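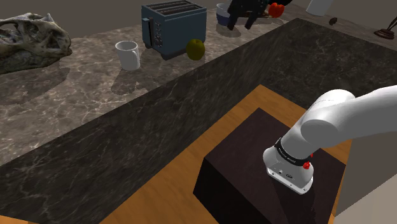
Enda Horgan's first comment on our draft was that a kit review should say what the kit can't do before it says what it costs, so we moved that part up. Fair enough.

## What it can't do (Rokow sim kit, student license)

- no soft objects. Cloth, bags, sponges, none of it
- no liquids. A mug is a mug shape and thats it
- can't run two arms in one scene on our license
- object library is fixed unless you pay for Cimano import, which we didn't have

Everything below is with the kitchen counter scene, one white arm with the black two-finger gripper, default lighting. We tried the warehouse scene one evening and gave up, loading took forever on the lab machines.

## What we did

Task was pick and place. Pick a named object off the counter, lift it, put it down on a marked spot. Object positions get shuffled each run. The toaster and the skull we left in as clutter, never as targets (the gripper doesn't open wide enough for either one in the settings we used). Targets were the mug, apple and bowl.

200 runs per target with the planner that ships with the kit. No training, no tuning. A run counted as good if the object ended up on the spot and still upright. Apple — just on the spot, obviously.

## Results, short version

Apple was best. Mug was okay when the handle pointed away from the fingers and bad when it didn't, the planner goes for the rim and clips the handle on the way down. Bowl was worst by a lot. It grabs one side, tilts it, drops it. We logged 48 bowl drops before anyone thought to lower the closing speed, and after that it got better but we didn't redo the early runs. So the bowl numbers are mixed, see the log.

Contact is the weak spot in general. Light objects sometimes jump when the fingers touch them. Support at Rokow wrote back in two days and said to use a smaller time step. Did help. Also made every run slower.

## Cost

Student license is $1,784 a year for 5 seats. The Bouchard package our department had before was cheaper but the gripper model in it was basicly two boxes. Indby has a free tier — we only read the docs, did not install it.

## Would we reccommend it

For a class, yes, if someone sets it up on all the machines first. Setup ate most of our first week. For real grasping research I'd want the import add-on and better contact before paying again.

Still to do: rerun the bowl at the slow closing speed, fix the plot labels, ask about extending the license past June.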